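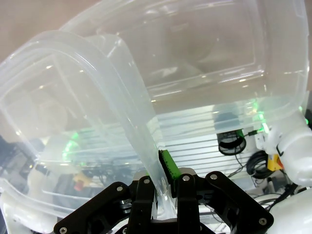 Kultby Opens Its First Lending Pantry for Home Canners and Bulk Cooks

KULTBY, October 2024 – Anyone who has ever stood in a kitchen with a mountain of tomatoes and nothing big enough to put them in will be glad to hear this one. The Kultby Lending Pantry opens this month in the former Brelow feed store on Mill Street, and it has 185 pieces of kitchen gear ready to go home with local cooks, free of charge.

The idea is as simple as a library card. Residents sign up at the front desk, pick what they need and bring it back clean within 10 days. The shelves hold pressure canners, water bath canners, food mills, dehydrators, cherry pitters, sausage stuffers, stock pots, kraut crocks, jar lifters, apple peelers (the kind with the crank, which children will fight over) and plenty of large food storage containers for people cooking ahead for a reunion or a funeral lunch.

"I have wanted this for so long that I keep walking in just to look at the shelves," said Hoi-yan Kan, who runs the pantry. "A pressure canner costs real money, and most families use one for a couple of weekends a year. Then it sits in the basement. Why not share it? We've got people in this town who know how to put up anything that grows, and we've got people who would love to learn and don't own a single jar. Now they have a place to meet."

The project grew out of the Istell Canning Circle, a group of neighbors who have been meeting since 2015 to put up the late summer harvest together. In the early years the group worked out of home kitchens and passed its equipment from car trunk to car trunk. By last season the waiting list for the one big canner was so long that green beans were going tough on the vine before their owners got a turn.

In June the group signed a lease on the Brelow building and put out a call for gear. The answer was terrific. Boxes came in from estate sales, from church kitchens and from the back rooms of two restaurants. Every canner with a dial gauge was tested before it went on the shelf, and worn gaskets were replaced. The jars got a close look too, and any with a chipped rim went to the craft table for the kids.

The building itself has kept much of its old character. The seed drawers along the north wall are still there and now hold lids, bands, funnels, thermometers and spare parts. The long counter where farmers once settled their bills is the checkout desk. Behind it is a teaching kitchen with 4 burners, a deep double sink and a work table long enough for a serious batch of dumplings.

There will be dumplings, too! Hoi-yan Kan will lead the first evening class herself, on pork and napa cabbage dumplings made in quantity for the freezer. Her method calls for freezing them on floured trays until firm and only then packing them into containers, so they come out one by one when you want them and don't turn into a single lump. Students take home whatever they fold, so please bring something with a lid.

Other classes on the fall schedule include:

Applesauce and apple butter, with fruit from Kuo Orchard
Pressure canning for beginners: beans, carrots and broth
Sauerkraut and kimchi in the crock
Soup for the freezer, and how to label it so you know what it is in March
Fruit leather and dried pears

Kuo Orchard has been a friend of the project from the start and is sending over bushels of seconds all through the season. These are apples with a spot or a funny shape, and they make wonderful sauce. Borrowers can pick up a bag from the bin by the door for as long as the crop lasts.

A few notes for first-time borrowers. Pressure canners go out only to people who have taken the beginner class or who can show the desk that they already know their way around one. Canning lids are single use and are not lent, but they are for sale at cost. Food containers should come back washed and completely dry, with their lids packed separately, and they should not have been used for paint, garden chemicals or motor oil. Crocks may be kept longer than the usual loan, as cabbage takes the time it takes. Just tell the desk when you sign it out.

The pantry also keeps a recipe binder, and it is already getting fat. It has a bread and butter pickle in three versions, a corn relish, a very good green tomato chutney and a plum jam with star anise that disappeared in minutes at the summer tasting. Anything meant for the canner is checked against current tested guidelines before it goes in. Older family recipes that don't meet them are welcome in the refrigerator and freezer section, where a lot of them turn out to be right at home.

"My favorite part is the talking," Kan said. "Someone comes in for a food mill and ends up telling you how her aunt did quince. Next thing you know there are five people leaning on the counter and somebody is writing it down. Come in even if you don't need to borrow anything. The kettle is on."

Gear donations are still very welcome. At the top of the wish list are quart jars, a second sausage stuffer, wide-mouth funnels, large stock pots with matching lids and a chest freezer in good working order. Please call ahead with anything heavy so someone can meet you at the side door, where there is a ramp.

The Kultby Lending Pantry is open afternoons and early evenings, with longer hours during apple season. Sign-up takes a few minutes and requires proof of a local address. Residents of Istell may join on the same terms. Classes are free, though space in the kitchen is limited and a spot should be reserved at the desk. Children are welcome at all classes except pressure canning.

About the Kultby Lending Pantry
The Kultby Lending Pantry lends cooking and food preserving equipment to residents of Kultby and Istell and offers hands-on classes in its teaching kitchen. It is a project of the Istell Canning Circle.

Media contact
Hoi-yan Kan
Kultby Lending Pantry
Brelow Building, Mill Street, Kultby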